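Went to the Rustia open day on Thursday, mostly because Tandetti stopped answering email and we still need a supplier for the cutting boards.

The pitch is that every board is maple, glued and pressed in-house, then rested for 12 days. I asked to see the resting room. We got a hallway with a door in it and a speech about humidity. Gholamreza Golestani, who led our group, is a pleasant man and knows his glue, but he wouldn't say where the lumber comes from beyond "up north."

The seams were fine on the ones I handled. Knots and dark streaks are sold as "character," at the same price as clear stock.
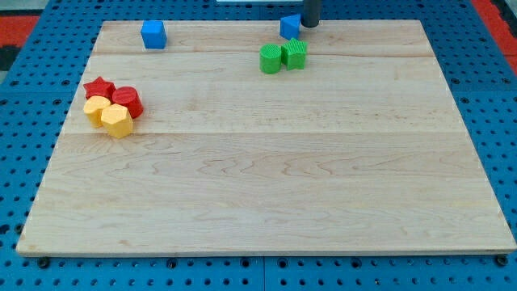
Price is where they lost me. The small board is $253 for a box of six, minimum order 100 boxes, and the "lifetime" guarantee doesn't cover warping. What else goes wrong with a board? I put that to the sales desk and was handed a brochure.

Lunch was good. Parking was not.

Parsa quoted us less in June with a smaller minimum, and they let me take a sample home and run it through the dishwasher. Rustia said samples are "under review." I'd still like to hear from Otar before we sign anything.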